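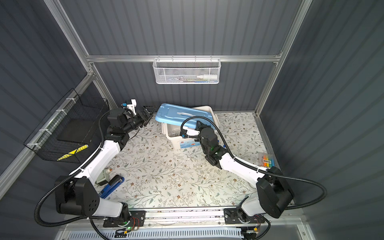 Section 4: Setting up your wash-and-store kit

Welcome to the fun part! By now you've unpacked everything and checked it against the parts list in Section 2. In this section you'll lay out your work surface, get the basin and the lidded box ready, and do a first round of washing and putting away. Set aside a quiet half hour, more if you have little helpers with you.

The kit works well for craft paint cups, seed-starting supplies, sample tubes, bead storage, and all those small clear things that vanish the moment you set them on a counter. We love it for tubes in particular.

4.1 Laying out the surface

1. Pick a flat surface with room for the basin and the box side by side, plus a free patch in front for small parts.

2. Spread the Susum mat with the pattern facing up. Smooth it out from the middle to the corners. If it came out of the tube with a curl, leave it face down overnight with a few books on top.

3. Put pens, labels and squeeze bottles in a hanging basket or on a shelf, so the mat stays clear for the things you're washing.

Note: Any patterned mat will do if you already have one you like. Keep in mind that clear parts are harder to spot on a busy print. A folded white dish towel under the small pieces helps a lot.

4.2 Getting the basin ready

4. Peel off any film from the inside of the basin. The product label on the outer wall can stay on or come off, whichever you prefer. To take it off, soak it in warm water for a few minutes and rub gently with your thumb.

5. Check that the drain is closed before you add water. Press around it with a finger and make sure it sits snug all the way around.

6. Add warm water and a small squirt of dish soap. Two inches is plenty for cups and tubes. Don't fill it to the rim, or you'll be mopping!

CAUTION: Never carry the basin while it's full. Set it level first, then fill it where it stands, using a pitcher if you need to.

CAUTION: Glass cups can chip against each other. Wash them a few at a time and keep heavier items out of the basin until the glass is done.

7. Place the cups in the basin and leave the screw-cap tubes out on the mat until the cups are finished. Tubes float when they're capped and get in the way of everything else.

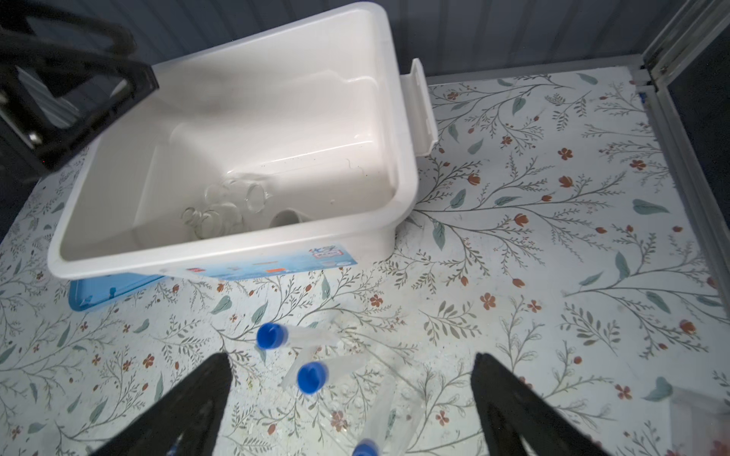 8. Take the caps off the tubes and wash tubes and caps separately. A narrow bottle brush gets right down into the pointed end. Rinse twice.

9. Let everything air-dry completely. Stand the tubes upside down in a rack or lean them in a mug. We usually start a batch on Monday evening and cap the tubes the next morning.

Note: Don't screw the caps on while there's still moisture inside. Even a few drops will fog a tube for days.

4.3 The box and its lid

Now for our favorite piece. The lid looks simple, but there's a lot of clever molding in it, and it goes on with hardly any effort once you get the knack.

10. Lay the lid on the mat with the handle channel facing up. Find the white clip at each end of the channel.
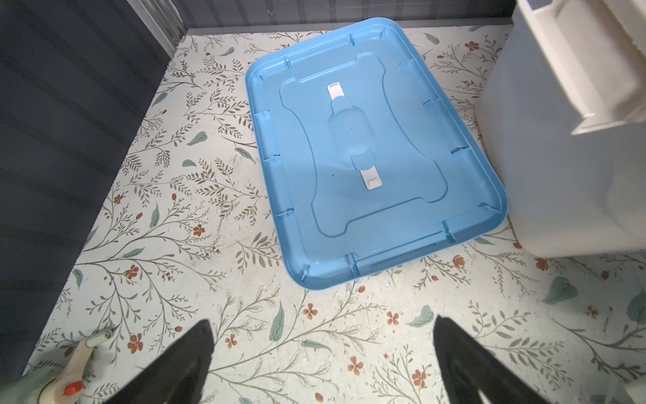 Blue lid off the box, clips and handle channel facing up.

11. Wipe the rim and the grooves with a damp cloth. Dust loves to collect in the ribs along the edge, so go slowly there and use a cotton swab in the corners.

12. Load the box with the biggest items on the bottom. Cups go in next, with a sheet of paper between layers, and the dry tubes lie on top.

13. Lower the lid straight down and press along all 4 sides. It should sit even, with no corner riding up. If one does, lift the lid off and look for a tube lying crosswise under it.

CAUTION: Test the clips and handle with a light load before you trust them with glass. For a full box, put both hands under the base.

4.4 Daily care

Empty the basin after every use and wipe it dry. Faint scuffs are normal and won't affect how it works. For water marks, try white vinegar on a soft sponge, then rinse well. Skip scouring powder.

Spare caps are item 41 in the Wimum parts list. If anything was missing from your kit, write to Setareh Mohammadi at the Wimum help desk and mention the section and step number.

Continue to Section 5, Labels and dividers.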